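Search this site Go
Posted March 18, 2026 by Kerno

How to test a text classifier before you use it

Set aside 200 messages the model never saw in training. Label them by hand.
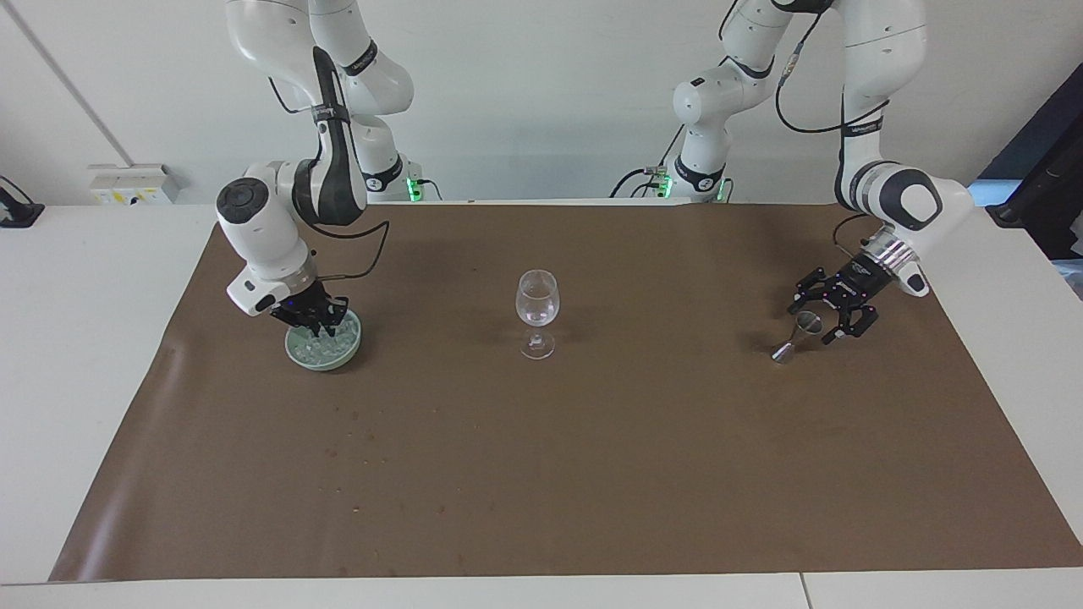 Run the model on the set and save every answer with its score. Group the mistakes by type. An image model gets the same check, with labels such as "wine glass" or "bowl" in place of topics. Send anything scoring under 90 to a person.

Next, read 25 of the wrong answers in full and fix any bad labels.

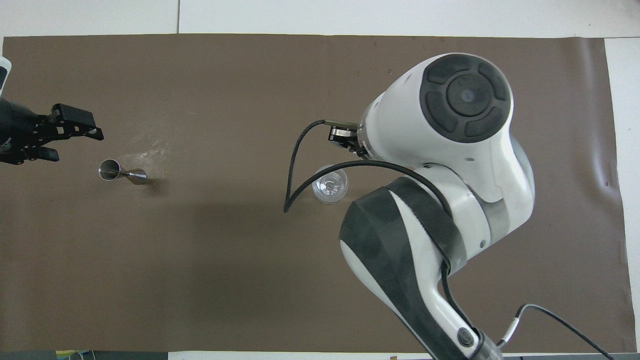
Pleronano commented that the cutoff should be set on a separate batch, or the final score will look too good. Do that first, then run the test once.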